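What happened when the robots came to my work

Hello! My name is Latifa and I work at Tadisura, where we pack wooden and plastic puzzles into boxes and send them off to shops. I've been asked to tell you what it's like to work next to a robot, so I'll have a go. (My niece says I talk too much, so get comfy.)

When I started, everything on our line was done by hand. A tray of puzzle pieces came down the belt, and you had to push each piece into its place. Star here, heart there, on to the next tray. On one very busy Tuesday our team did 2392 trays. My wrists were so sore that night I couldn't open a jar of jam!

Then our boss, Mounir El Idrissi, told us we were getting 2 robot arms. I'll be truthful, I was worried. My friend Essam was even more worried than me. We both wondered if there would still be a job for us.

What's a robot arm like? Think of your own arm. You've got a shoulder, an elbow and a wrist, and they all bend. A robot arm has joints too, with a motor inside each one. At the end, where your hand would be, it has a tool. Some tools pinch, some suck like a straw and some are just a plain stick for pushing things along a table. Try pushing a pea round your plate with one finger and you'll see it's harder than it sounds, especially if you don't want to knock the other peas!

A robot doesn't know what a star is until somebody helps it. That's a big part of my job now. I put coloured blocks out on a board, in all sorts of muddled ways, and the arm practises moving them about. If it gets in a tangle, I press stop, write down what went wrong and set the blocks out again. Snædís, our engineer, reads my notes and changes the program. She didn't know that the round pieces like to roll away. I did, after all those years of chasing them under the belt!

Some things are better now. My wrists don't hurt, and I've learned loads. Some things I miss. We used to chat all day on the old line, and now there are fewer of us in the room, and Essam has moved to the van team. He likes being outdoors, but I do miss his singing.

There are rules as well. I never reach across while the arm is moving, and there's a big stop button close to my hand. I like to set the reds next to each other, then the blues, then the yellows, and leave plenty of bare wood for the arm to start from. 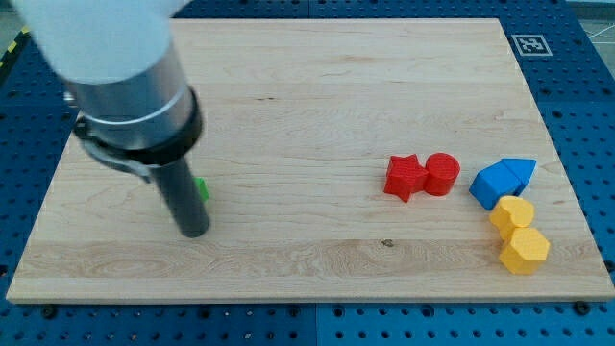 Anyway, if you've got some blocks at home, you can have a go at my job. Ask a friend to shut their eyes and hold a pencil, and tell them how to push one block across the table using only words like "left", "forward" and "stop". Then swap over!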